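Februar, kurz nach sechs, und draußen ist es stockdunkel. Seit gestern schlafe ich wieder hier oben in Grernolville, und ich hatte völlig vergessen, wie laut Stille sein kann! Kein Bus, kein Nachbar mit Bohrmaschine, nur der Wind am Fensterladen.

Die Fahrt war eine Geduldsprobe. In Kundon musste ich umsteigen, der Anschluss war natürlich weg, also 36 Minuten auf einem Bahnsteig mit genau einer Bank (die war nass). Ich habe dann doch angefangen, das Buch über den Wihongi-Pfad zu lesen, das ich seit Weihnachten mit mir herumschleppe, und bin jetzt fast durch. Ich will da hin. Im Sommer vielleicht, wenn die Knie mitmachen - mal sehen.

Geschlafen habe ich schlecht, erste Nacht im fremden Bett eben. Um halb fünf lag ich wach und habe an den Brief gedacht, den ich immer noch nicht geschrieben habe. Irgendwann bin ich dann aufgestanden.
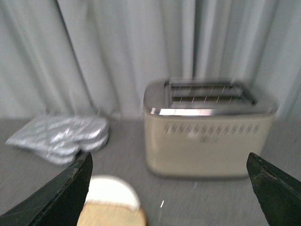
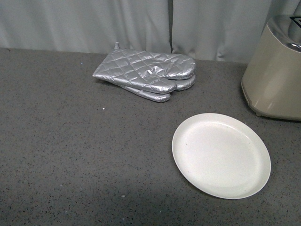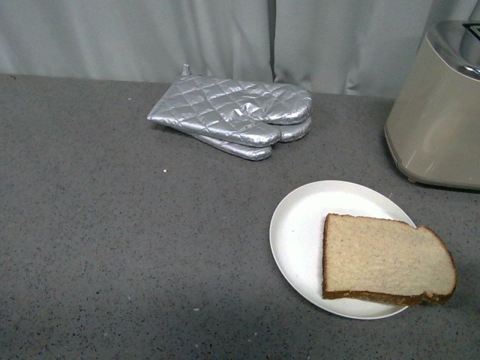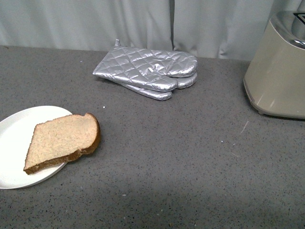
Grauer Vorhang, graue Fläche, grauer Februar.

Nach dem Frühstück bin ich runter zum Fluss. Der Weg ist an zwei Stellen weggerutscht, man muss oben durch den Wald, und da lag noch richtig Schnee! Ich bin bis zur alten Säge von Priltwood gekommen, acht Kilometer hin und zurück, und habe unterwegs einen Schwarzspecht gehört. Gesehen leider nicht, obwohl ich ewig mit offenem Mund unter der Buche stand.

Jetzt brennen die Füße, der Tee zieht, und ich habe den Brief angefangen. Zwei Sätze. Den ersten habe ich wieder durchgestrichen - der klang wie vom Finanzamt. Morgen gehe ich in den Ort und kaufe Briefmarken, dann muss ich ihn ja fertig schreiben.

911 Aufrufe · 36 Mal geteilt · 2 Kommentare

waldkauz_72: Der Weg war letztes Jahr auch schon weggerutscht, die machen da nix. Schwarzspecht beneide ich dich drum!

teetante: Schreib den Brief!! Und bitte berichten, wenn du den Wihongi-Pfad gehst, ich überlege auch schon ewig.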